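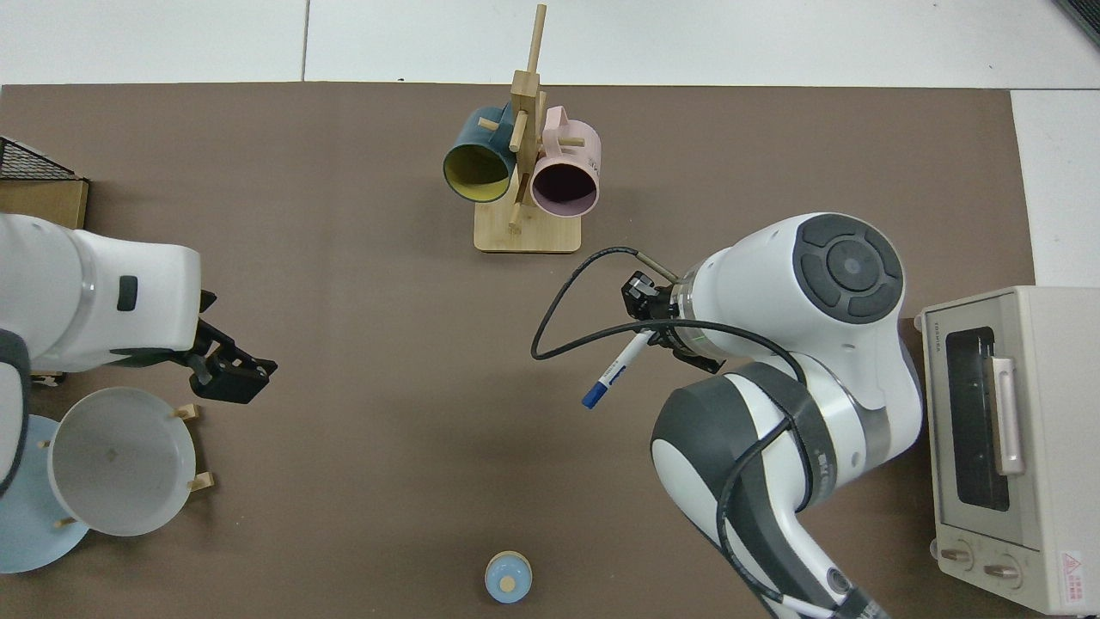

*The mug tree, teal mug on the left and pink one on the right*

Hello all,

On Oct 13, 2018 a member of this list wrote:

> Has anyone visited the Flenton townhouses by Norkow? The brochure says 18 homes in the first stage, but I cannot find whether the garage is included. We must give up our rental in January.

I visited the sales office with my wife. My notes are below, and please correct me if I have understood something wrongly.

## Garage and parking

The garage is included only for the corner homes, lots 848 and 854. All other homes have one parking space behind the building. A second space can be rented, but the price was not yet decided.

## Kitchen

The standard kitchen is the Jesimetti plan, with a long counter and no pantry. The Tôn plan has a pantry, but the dining area becomes smaller. We prefer the first one.
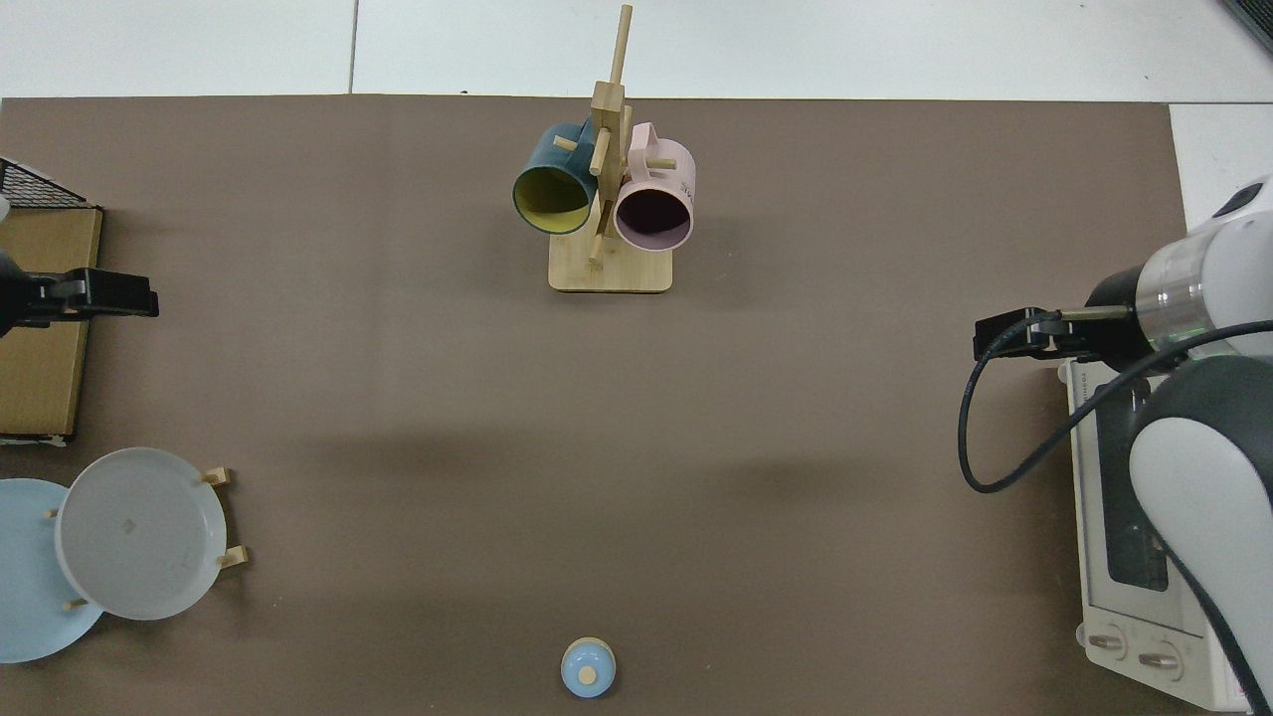 ## Moving date

They told us 15 weeks from signing to the keys. I would ask for this in writing, as your rental has a fixed end.

Kind regards from a future neighbour, maybe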